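Open day at the Camacho cheese dairy, Bedley
September 2024

The flyer promised "the whole story, from milk to market." For $20 a head I expected at least half of it.

We started in a tent in the parking lot, where Birdie Mbeki from the sales office talked for a good while about heritage. The heritage goes back to April, when Camacho bought the plant from a yogurt company. The recipe is older, she said. How much older depended on who was asking, and a man behind me asked twice.

Inside, we got hairnets and a walk along a glass corridor. The vats were off for cleaning. I have now visited 5 dairies on open days and the vats have been off for cleaning at three of them. The guide told us each one holds 600 gallons, and we all looked at the lids. 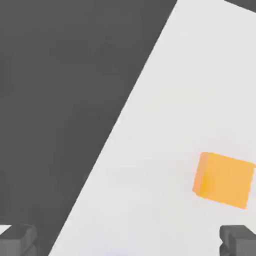 The aging room was better. Ans Visser runs it, and she answered questions without checking with anyone first. Is the Grivel really aged in a cave? No, in a cooled room with racks, and she prefers it that way. Does turning the wheels by hand change the taste? She doubts it, but the buyers like to hear it. I would have paid the $20 for another half hour with her. We got ten minutes.

Then the tasting. The young Grivel is mild and a bit rubbery. The Nalberg, their expensive one, has a good salty bite, though I'm not convinced it's worth double. A sign said "100% local milk," and when I asked what counted as local, I was handed a cracker.

The shop was open all afternoon, with no tour discount. Parking is free, but get there before eleven or you'll be on the grass.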